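Open Day at the Clovside Lab: Frequently Asked Questions
Last updated October 30, 2018

Enquiries about the manipulation demonstration go to Gintarė Koppel at the front office. Questions on the controller software go to Ott Rozīte.

Where is the demonstration held?
Ground floor of the Clovside building, Hirnau campus. Enter from the car park side. The main doors are locked on open days and the intercom there is not monitored.

Do I need to book?
Yes. There are 200 places across the day, in timed sessions. School groups book as a single party and need one adult for every 6 students. Walk-ins are admitted only if a session has gaps at its start time.

What does the demonstration consist of?
A two-arm kitchen task called Varma. The arms work at a table with a toaster oven, a foil tray of orange slices and a plate. One arm is assigned to the oven side and the other to the tray side. Visitors stand behind the floor tape and an operator talks through each stage. 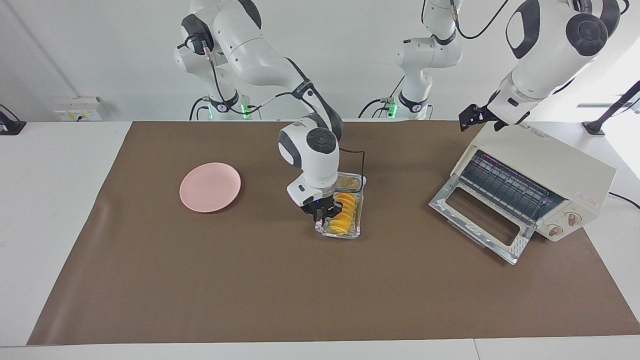
Varma workspace: right gripper in the tray of orange slices, left gripper near the top of the oven.

Why orange slices?
They are a harder object than they look. The rind is firm, the flesh is not, and neighbouring slices overlap, so the fingers have to separate one from the next before closing. Too little force and the slice slides out; too much and it tears. We began with foam discs in June and changed over once the grasp settings had stopped moving.

Is the oven switched on during sessions?
Visitors should treat it as hot at all times. The operator will say at the start whether heat is part of that session. No one reaches over the tape, including staff, until both arms are parked.

Are the arms autonomous or is somebody driving them?
Both modes are shown. The first half of a session is teleoperated, with Valdis Baranauskienė at the controls. The second half runs a policy trained on recorded teleoperation, 600 episodes at last count. The operator announces the changeover. If you arrive late, ask which mode is running, as it is not always obvious from the motion.

What is the hardest part of the task?
The oven. Picking is a contact problem over a small area and it recovers well: a missed slice can be tried again. The moving parts of the oven have a fixed path, and a gripper that strays from that path pushes the whole appliance across the table. Birutė Dambrauskienė has written a short note on this, available at the desk in print only.
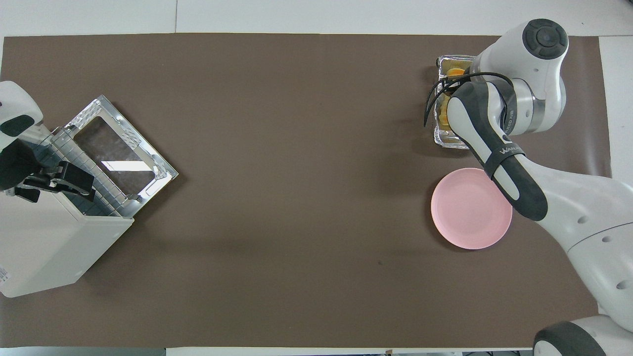 Her note also covers the choice of fingers. We tried a softer pad from Drestau, which held fruit better and metal worse, and went back to the stiffer set for both arms so that spares are interchangeable.

What happens if a run fails?
The operator stops both arms, resets the table by hand and starts again. A failed run is not hidden from visitors and is logged like any other. Each session allows for 2 resets. After that we go to questions early.

Can I operate the arms?
Not at the open day. Teleoperation needs an induction, which takes a morning. Register your interest with Piret Ozoliņš and you will be contacted when the next one is scheduled.

Can I eat the oranges?
No. The grippers are wiped down but are not food-safe, and the tray is handled between runs. There is a vending machine in the foyer.

May I take photographs or video?
Yes, without flash. Flash upsets the cameras the policy relies on. Tripods must stay behind the tape and clear of the exit.

Is the room accessible?
Entry is step-free from the car park side. The viewing area has a low section at the left for wheelchair users and small children. The arms are quiet, but the stop alarm is loud - earmuffs can be borrowed at the desk.

Will the data be released?
A subset is planned, covering the teleoperated runs. No date has been set. Licence terms are still with the legal office, and Ott will post them on the project page once they are approved.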